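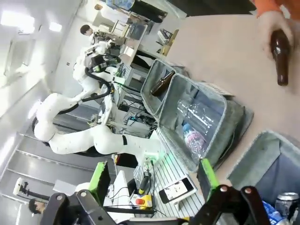 Does the kiosk at Trurar still take phone orders on market day?
It does, but only until half past eleven, and you collect from the side hatch, not the front counter.

Filed under: Eating Out > Takeaways & Cafés > List Archive
Thursday, posted by the list moderator
Print this message | E-mail this to a friend

Hello all,

Thank you for the many kind replies about the Drallanent lunch counter, I have read every one and enjoyed them very much. One deserves a proper answer, so I'm copying the main part of it here:

> We waited 34 minutes for two soups and a toastie last week, and
> people who had ordered on the app were walking straight past us.
> Is this how it's going to be now? I liked it when you just
> queued and had a natter. Also the soup has gone up again.

I do sympathise (I'm a natterer myself, as anybody stuck behind me will tell you!). I rang the counter and had a very nice chat with the person who answered. App orders and till orders go on the same screen in the kitchen, so the people walking past had most likely put theirs in before you got to the door. They had 117 orders that lunchtime and 126 the day after, with 3 in the kitchen, and I must say I wouldn't fancy it. They are thinking of keeping the till for walk-ins only between twelve and one, starting in June, and I said I thought that would go down very well.

As for the soup, yes, it's dearer, and so is the bread. The Prendergast branch still does the small bowl with a roll at the old price, if you don't mind the hill. I had the leek there and it was lovely, though it wanted pepper.

Before I forget, somebody asked whether the Uleck bakery has stopped doing hot pies. They have on weekdays. Saturdays are as before, and the cheese and onion goes first, so do get there early.

Keep your messages coming, and please trim the quoted bits if you can, as the digest was terribly long last time and I know I'm the worst for it.

Warm wishes to you all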